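4.2 Bathroom storage and the evening routine

Of all the rooms in the Plumdale survey, the bathroom gave us the richest material, and we were delighted by how much people had to say about it. Kitchens have been studied for decades. The small surfaces of a bathroom – the windowsill, the rim of the tub, the lid of the toilet tank – have had far less attention, and yet 177 households filled in the diary pages for this room more fully than for any other.

The tank lid came up again and again. In the Watmont apartments, where the bathrooms have no built-in shelving, it was the surface people named first when asked where they put things down at night. Residents of the Ragnarsson building had a low cabinet next to the toilet and used both, with a clear split between them: daily items went on the tank, spare items on the cabinet. We had expected the cabinet to take over completely, so this was a lovely surprise. Height seems to matter a great deal. A surface that can be reached without bending gets used even when it is narrow, cold and awkward to clean. 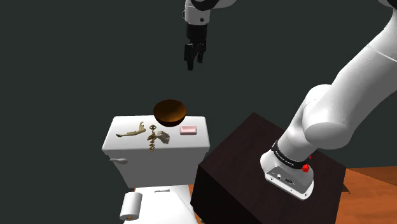
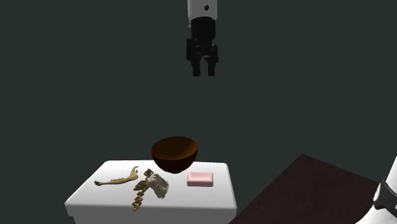
Figure 7. Two simulated views with a robot arm and its gripper.

Diary entries from July show the pattern loosening. Households with children at home moved sunscreen and swim things into the bathroom, and almost 50 of them wrote that the tank lid was "full" at least once a week. What happened next varied more than anything else in our data. Some people cleared it the same evening, some added a basket, and a fair number let the overflow travel to the hallway, where it stayed until school started again.

The Colari scale, which we adapted for this study, scores a surface by how often its contents change over a week. Tank lids scored 40 on average in Watmont, well above windowsills and close to kitchen counters. That is a remarkable amount of traffic for a strip of porcelain! The score also held up when we split the households by size, although single residents reported fewer moves on weekends.

We did not ask about cleaning products directly, and in hindsight we should have. Several residents brought them up anyway in the margins of the diary, mostly to explain why a bottle had been moved to the floor. Section 4.3 takes up these margin notes together with the hallway entries.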